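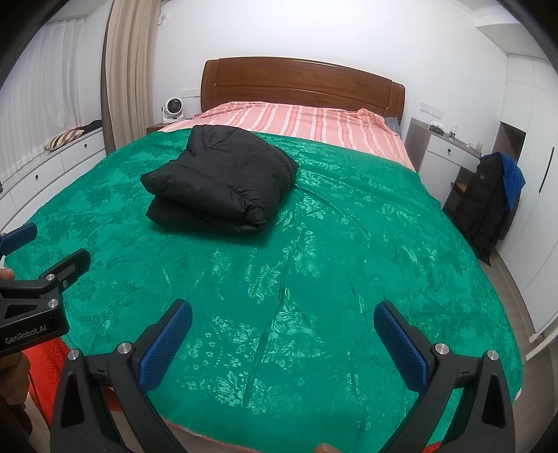 2025-08-03: Folding, and whether a machine could do it

Bedroom again today. The black padded jacket is folded on the green quilt and I have been thinking about how hard a thing like that is. A shirt is flat. A jacket full of padding pushes back, and it slides on shiny cloth. The grippers have two fingers each and I have five on each hand, and I still don't get the sleeves right every time.

Xóchitl Camacho thinks we will have a machine doing the laundry pile by next May. I said I doubted it. She pointed to the Cevlow trials, where they got through 58 towels in a morning. Towels are towels, I said. She told me I had said the same about dishwashers, and I don't remember that.

My own view, for what it's worth. Wiping a table, yes, more or less. Carrying a box across the shop at Trarkau, yes, they do that now and it saves the lads' backs. Making a bed with a striped sheet, a heavy quilt and pillows, no. Finding the zip on a coat, no.
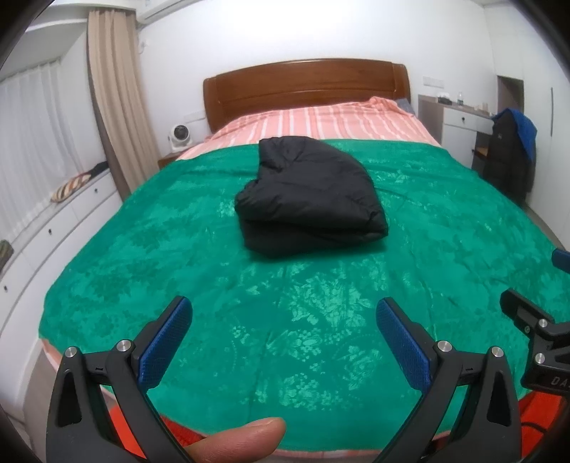 The black jacket on the green cover, between the two blue pads.

Read the Brilevum leaflet after tea. It says 321 garments without a person stepping in, but not what sort of garments. I'd like to see it try the long coat with the hood. Wrote that in the margin for Xóchitl.

Need to ring Cisneros about the invoice, it is almost 50 pounds over. Then change the bed.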